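# About Nondotis

Hi, I'm Martim Figueiredo, and if you've ever called our office before lunch, you've probably already talked to me. I started Nondotis in the back half of a tile shop in Githam, with a desk I bought from the tile guy and a phone line that picked up the radio whenever it rained. We sell insurance to small businesses. Mostly that means property, general liability and the odd policies that sit between the two, the ones people only find out they need when a letter shows up from somebody's lawyer.

Before this I spent a long stretch as a claims adjuster. I drove around looking at wet ceilings and dented loading docks, and I got pretty good at guessing from the parking lot how the conversation was going to go. A lot of those conversations were bad. Someone had bought a policy years earlier, the business had changed, and the paperwork still described a bakery with one oven and a part-timer. Meanwhile I was standing in a kitchen with four ovens and a delivery van out back that wasn't on anything. I wrote a lot of letters that started with "unfortunately," and I still wince a little at the word.

So I switched sides of the desk. My wife thought I was nuts (she came around) and my old boss gave me a stapler.

## What we do all day

We're an independent agency, so we don't write the policies ourselves. We shop them around to carriers, read them when they come back, and argue about the parts we don't like. Then once a year we sit down with you and go through the whole thing again from the top. I call it the boring hour. It usually runs longer than an hour, and I bring pastries, and by the end we both know what you own, what you rent, who drives what, and what it would cost to put it all back if it burned down.

Right now we look after 712 policies for 364 businesses. Some of those are one person and a van. The biggest is a cold storage company out past the rail yard, and their renewal packet is thick enough to hold a door open. I still read every page of it. So does Ngô, who joined me when I finally admitted I couldn't do the renewals and answer the phone at the same time. Ngô came from the underwriting side and is much more patient than I am with exclusions. If you get an email from us with a paragraph pasted in and the words "this one bothers me" underneath, that's Ngô.

The second office is in Flasitz, upstairs from a dentist. It's smaller and the stairs are steep, so if stairs are a problem just say so and we'll come to you! We go out to people a lot anyway. I'd much sooner talk about your roof while I'm looking at it.

## Who we're a good fit for

Restaurants, bakeries, print shops, salons, landscapers, cabinet makers, small warehouses, repair garages, a couple of churches, a dog boarding place that I will happily visit any time they ask. If you've got between one and 26 people on payroll, you're right in the middle of what we know. Bigger than that and we can still help, but I'll tell you up front if I think a larger agency would do a better job, and I've got a few I trust enough to send you to.

We don't do life or health. I get asked all the time, and I'm flattered, but those are different licenses and a different kind of brain. Personal auto and homeowners we'll do for existing clients as a favor, more or less, since it's a pain to have your truck with one agent and your shop with another.

## How a claim goes with us

You call. A person picks up, or calls you back the same day. We ask whether everybody's okay, and then we ask you to take pictures of everything before you clean up, even though every bone in your body wants to grab a mop. If you need to stop water or board up a window, go ahead and do that, and keep the receipts. Then we file the claim with the carrier and stay on the line, so to speak, until there's a check or a decision.

I can't promise you'll like the decision. I used to be the guy making it, and sometimes the answer really is no. What I can promise is that I'll tell you what I think your policy covers in plain English, and if I think the adjuster got it wrong I'll say that too, in writing, to the adjuster. We've had a few turned around that way. The one I'm proudest of was a freezer failure at an ice cream place, two days before a street fair, where the whole thing hung on the word "sudden." 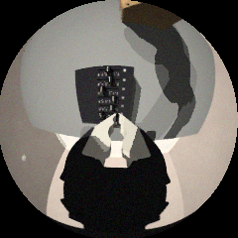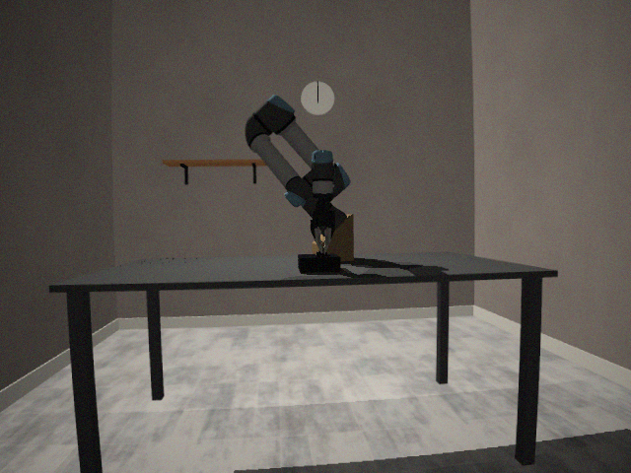
## A few things people ask

**Do you charge a fee?** No. We're paid a commission by the carrier, and if you want to know what it is on your policy, ask and I'll tell you the number.

**Will switching to you be a headache?** Mostly for us. You sign a broker of record letter or we time it to your renewal, and then we chase the paperwork. The part you'd have to do is dig out your current policy, and if you can't find it (half of people can't) we'll ask your old carrier for a copy.

**Can you get me a certificate by this afternoon?** Usually, yes. Landlords and general contractors always seem to want them at 4:30. Send us the exact wording they're asking for, including the weird part about additional insureds, and we'll get going on it.

**Are you cheaper?** Sometimes. I've moved people and cut their bill by a good chunk, and I've also told people they were badly underinsured and should be paying more, and they weren't thrilled with me. Bring me what you have and we'll go line by line.

## Come by

The Githam office is still behind the tile shop, though we took over their storage room and there's a real waiting area now — two chairs and a plant. The door is on the alley side. Parking is free after the hardware store closes and a bit of a fight before that. We're in from 8 a.m. and I'm usually the one making the coffee, so adjust your expectations.

December is our crazy month, with all the January renewals landing at once, so if you're thinking about moving your coverage at the start of the year, try to get to us before Thanksgiving. If it's already December and you're reading this in a panic, call anyway. Ask for me or for Ngô, and have your current declarations page handy if you can find it.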